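Kitchen and Laundry Habits That Keep Your Creek Clean

I live 3 blocks from Riklow Creek, and I love the place – herons in January, tiny crabs at the mouth when the tide drops. Everything that leaves our houses and driveways heads that way sooner or later, so here are the household habits I've picked up over the years. They're easy, and most of them save money too!

Wipe pans before you wash them

Grease is the big one. Let the pan cool, wipe it out with an old paper napkin, and put the napkin in the trash. Bacon fat goes in a jar in my freezer, and when the jar is full, out it goes with the garbage. My neighbor Alfie Rudd used to pour his down the sink with hot water and had the plumber out twice in one winter.

Catch the lint

A mesh bag over the end of the washer hose (if yours drains into a utility sink) picks up an amazing amount of fuzz. Change it every 5 loads or so. Fleece is the worst for shedding, so wash it cold, on a short cycle, with a full drum.

Wash the car on the lawn

Soapy water on the driveway runs straight to the storm drain, and on our street the storm drain runs straight to the creek. On grass, it soaks in. Use a bucket and a nozzle that shuts off. I park on the strip by the hedge and the grass there is doing great.

Sweep, don't hose

A stiff broom does the patio in 22 minutes, leaves and all, and the sweepings go right on the flower beds. Spilled oil in the garage? Cover it with cat litter, leave it overnight, then sweep it up and bag it.
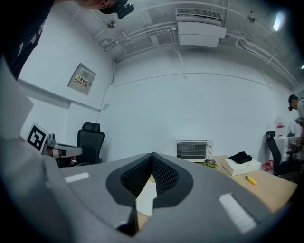

Save the leftover paint

Never rinse a paint can outdoors. Brush out what you can onto old cardboard, then wash latex brushes in the sink. Oil-based leftovers go to the hazardous waste drop-off. Tarık Ekinci over on Gedano Street stores his cans upside down so the lid seals tight, and I've copied him ever since – it works beautifully with latex.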